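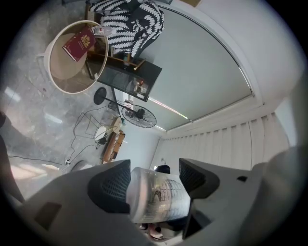 Photo: Raserham project office

Reading Room Refit, Raserham – Progress Report to the Nartey Fund
Period ending November

Spending to date stands at 3,628 against the approved budget. The room is in use again, although I would hesitate to call it finished, and the contractor's own summary is more cheerful than mine.

Window coverings. Ceveck supplied both types, the pale gray-green roller blind and the white vertical blinds. The quote promised an 80 percent cut in afternoon glare. We have no reading from before the work, so that figure can't be checked and I have left it out of our results. People who sit there at 4 p.m. say it is better. I would like a summer behind us before repeating that to anyone.

Furniture. The round side table with the tan top has stayed, and it does get used, mostly for books and water bottles. Whether it is big enough is another matter. One hardback and a drink take up a good share of it, and readers who want to write have asked for a proper desk. The wooden unit with the black glass front is staying for now. It shows reflections, and I asked for it to be turned away from the window side. Tundero priced the move as an extra. I have not agreed to this.

Air. The black pedestal fan was meant to be a stopgap. It is still our stopgap. The ventilation survey has been put off twice and I have no new date that I would put in writing.

Small items. The low wooden shelf and the wire-frame stand are both on the floor near the fan. I can't see what the stand adds – it was on the designer's list, and it was paid for from the decoration line. Drinks are still allowed in the room under the trial rule, in plastic cups only. Two spills logged, no books lost.

Use. The sign-in sheet is filled out patchily, so I am not reporting attendance this time. Earlier reports did, and I don't think those numbers should be relied on.

Still open: the survey, the Tundero extra, and 5 snagging points on the Ceveck list. I recommend holding back the final payment until the last of these is closed.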